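Print this entry | E-mail this entry
Filed under: Bench Notes, Glue & Paste

5/23/21

Quiet Sunday, so I finally got back to the wheat paste problem. The last batch from the Brindum flour went grainy on me and I had to pick little lumps out from under the spine linings on the Gisosmont ledgers, which is no way to spend an afternoon. Started over with the Salameh starch and wow, what a difference! It cooked up clear and stretchy and went through the strainer without a fight.

Batch 102 is the thick one, for leather and spines. Batch 103 (thin, for tissue) isn't cooked yet, the starch is still soaking in the fridge. Please don't throw it out - it looks like spoiled milk and I know how that goes around here.

I also pulled the text block of ledger 756 out of its old case. The sewing is in better shape than I figured. Two supports are broken at the back joint but the threads in the middle of the sections are sound, so I'm going to leave the sewing alone and just extend the supports with new linen tape. The Nalstead people asked for as little new material as we can get away with, and I'm with them on that one.

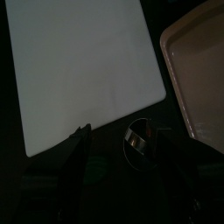 How long will the thick paste keep?

I give it a week in the fridge with the lid on tight, and I toss it sooner if it smells sour or turns watery at the top.

Ledger 805 is still under weights from Friday. I peeked (I know, I know) and the back board has a bit of a curl in it yet. It's going back under with fresh blotters and I'm leaving it until Wednesday this time. If somebody needs the big press before then, move 805 over to the small one and keep the boards lined up with the joint.

Still to do: pare the calf for the 756 corners, sharpen the English knife first, order more linen tape - the wide kind, we're on the last roll.

E-mail this entry | Print this entry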